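Safe Working Rules for Shared Robot Work Areas
Student project report, Temitope Edet and Uchenna Okoro, October 17, 2024
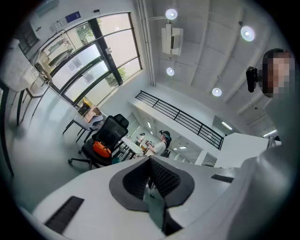
Figure 1. Work area seen from a hand-held gripper, with one person close by and a second at a table further back.

1. Background

Our project looked at how well general rules for robot safety fit a room where people hold the tools themselves. Most of the guidance we read was written for fixed arms inside a fence. The basic method is still useful: list the hazards, judge how bad and how likely each one is, remove what you can, then guard or warn against the rest. We kept that order and wrote our own rules under it.

We named the rule set Lornby so that we could tell it apart from Zalleo, the checklist we drafted in February and later dropped. Zalleo had too many items that could not be checked by looking, such as "operators are alert".

2. What we looked at

We split the hazards by who they affect. The person holding a gripper can pinch a finger, strain a wrist or walk into furniture while watching the tool. Other people in the room can be bumped from behind. A head-mounted device adds to this, as it puts weight on the head and may narrow what the wearer notices at the sides. In Figure 1 both people have one on, and there is a wheeled chair on the floor between the near part of the room and the far table.

Floor space came up more than we had planned for. Chairs on wheels, bags and open boxes are ordinary things and are easy to leave off a risk assessment – we left them off our first one. Railings also need a line of their own wherever a work area is on a raised level, for dropped objects as well as falls.

3. The Lornby rules

Rule 1. Agree a walking route before starting and keep chairs and bags out of it.
Rule 2. Keep fingers clear of the gripping surfaces when the tool is being opened or closed.
Rule 3. Say out loud when you are about to step back or turn with a tool in your hand.
Rule 4. Do not carry a tool or a loose part over a railing.
Rule 5. Take a break from a head-mounted device after 2 recordings, or sooner if it is uncomfortable.
Rule 6. Hide the faces of people in any picture before it goes into a report.
Rule 7. Write down near misses on the same day, even small ones.

4. Trying the rules

We read the rules through with 9 students on our course and asked them to mark anything unclear. Rule 3 was the most disputed. Some thought it would be tiring to keep speaking, and Uchenna suggested limiting it to times when another person is within arm's reach. We have kept the longer version for now.

Rule 5 is weak. We chose the number ourselves and have no measurements behind it. The log template, called Obi, has a column for comfort, so a later group could set a better limit.

5. Still to do

The full report is 4,000 words and includes the risk table. Temitope is rewriting the section on batteries and charging, which the rules above do not cover.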